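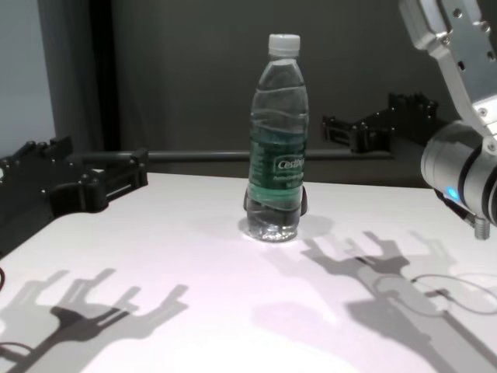

Vol. 2, p. 100

**Vusa** is a two-armed bench robot kit made by Hernier and sold to teaching labs and small workshops. It was designed by Danish Bajwa and Jawad Kazmi, and went on sale on September 1, 2021. A smaller version, the Vusa Half, has one arm and shares most of its spare parts.

## Design

The kit is supplied with black grippers built up from plastic segments, held together with screws so that a worn piece can be changed with a hand tool. The arms are metal. Buyers provide their own table. Hernier advises a plain, pale top and steady lighting, as strong shadows can make small objects harder to pick out in the recordings.

## Use

Most owners use the kit for simple handling work such as grasping, turning and passing. A bottle of drinking water with a screw cap, such as the Cestbon bottle on the table, is a common test object. Clear plastic is harder for many vision systems than card or painted wood, and the bottle's weight changes with how full it is.

## Sales and service

By the following January, Hernier had sold more than 3,000 kits. Repairs are handled by Zalten under a 20-month service plan, which covers the arms and wiring but leaves out the gripper segments. Durrani, a training firm, runs a setup course for new owners.

## See also

- Vusa Half
- Bench robot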